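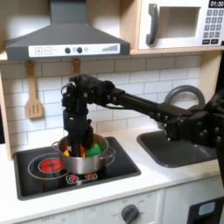 The restaurant opened at nine, or whenever Seren Foulkes had finished her toast, and on the morning I want to tell you about it opened early, because a critic was expected.

Seren was five. The restaurant was called Solix, a name she had found on the side of a box in the garage and thought was the finest word in the world. It stood against the wall of her grandfather's back room, it came up to his belt, and it had everything! It had a big dark hood over the stove with plus and minus buttons you could press as hard as you liked. It had a microwave that always said 01:30. It had real-looking white tiles, like the ones in the subway, and a wooden spatula that hung under the shelf where any chef could grab it in a hurry.

"Who's the critic?" asked her grandfather, Zeeshan Dhanial, who was the waiter on weekends.

"It's a secret," said Seren. "They don't tell you. They just come in and eat."

"Then how do you know one is coming?"

She gave him a look, and he went to put on his apron.

Now, Zeeshan had cooked for thirty years in a real place, down by the harbor, with real grease and real shouting, and he would tell you happily that he had never loved a kitchen the way he loved this one. He had put it together himself one long evening in October, with the instructions spread over the rug and the screws sorted into egg cups. Two screws were left over at the end. He kept them in his shirt drawer and thought about them more than he should have, but the kitchen had stood up to everything so far, including the day the whole soup course was sat on.

"What are we serving?" he asked.

"Hosinar," said Seren.

"Ah. And what's in it?"

"You know what's in it. You made it in the olden days."

He had never heard of it in his life. "Remind me," he said. "I'm an old man."

Well, hosinar took a potato (a real one, from the basket by the back door), a sock for the noodles, and something red. They looked for something red for quite a while. They looked under the couch and in the toy box and in the coat closet, and finally Seren came back with the lid of her grandfather's thermos, which had MOKOSPORT written around the rim from some team he had once played goalkeeper for, and badly. Into the pot it went. She turned one of the round knobs on the hood to the place where it was hottest and stood back, fanning herself.

"How long does it cook?"

"One thirty," said Seren, and pointed to the microwave.

"A minute and thirty seconds, or half past one this afternoon?"

She hadn't considered this. It was a wonderful question, and she climbed up on the arm of the couch to think about it properly. From up there she could see the microwave from the other side, the shelf it sat on, and a good deal of dust. The numbers were still 01:30. They had been 01:30 at breakfast and they had been 01:30 the night she came down in her pajamas to check on them.

"It's always that time in there," she decided. "So it's always ready."

Zeeshan thought of all the Saturday nights of his life, the tickets piling up, the oven that ran cold on the left side, the lamb that wouldn't hurry for anybody. Always ready! He had to sit down for a second on the little stool, and his knees came up nearly to his ears.

"Order up," said Seren. "Grandpa. Order UP."

He got to his feet and carried the dish out to the dining room, which was the rug. The potato rode in the middle with the sock curled around it and the red lid on top like a hat. He set it down in front of the only customer in the place, who had walked in while they were busy with the knobs and hadn't made a reservation.

The customer was Crăciun, the cat from next door. He was gray and enormous, and he was named for Christmas because that was when he had first turned up on the neighbors' step, demanding ham.

"It's him," Seren whispered. She took hold of her grandfather's apron. "He's the critic."

They stood very straight. Crăciun smelled the potato. He walked all the way around the dish, taking his time, and he put one paw on the thermos lid and tipped it off onto the rug. Then he took the sock in his teeth — one end of it, politely — and carried it out through the kitchen door and across the yard and over the fence.

Seren let out her breath.

"Takeout," she said. "He wants it to go!"

"Did he pay?" asked Zeeshan.

"He'll pay tomorrow. He's famous." She was already back at the stove, turning the knob down, pressing minus and then plus and then minus again. "We need another sock, Grandpa. A big one. They're all going to come now."

He sat down on the edge of the couch and began to untie his shoe.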